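4.2 Cleaning records before transfer

Clean every record before you play it on the Sivden turntable. Old shellac and lacquer discs need different treatment, so check the label first.

1. Put the disc on the cork mat with side A up.
2. Brush along the groove, never across it. Two slow turns are enough.
3. For vinyl only, apply the Zusix fluid and wait 40 seconds.
4. Wipe with the soft cloth and let the disc stand in the rack for 60 minutes.

Caution: Do not use alcohol on shellac. It dissolves the surface and the recording is lost.

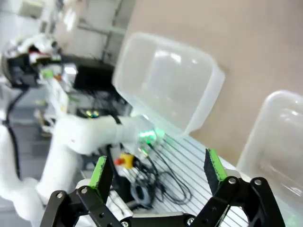
Fig. 7. Translucent plastic storage container.

5. Choose the speed. Many home-cut discs do not run at exactly 78 – use the pitch control and compare with a known song.
6. Set the input level so the loudest part stays below the red mark.
7. Start recording in Binside, then lower the needle.

Note: Keep the silence before the first note. The program needs it to measure the surface noise.

Clean the stylus after each side. Replace it after 300 hours of playing – earlier if the high notes sound rough.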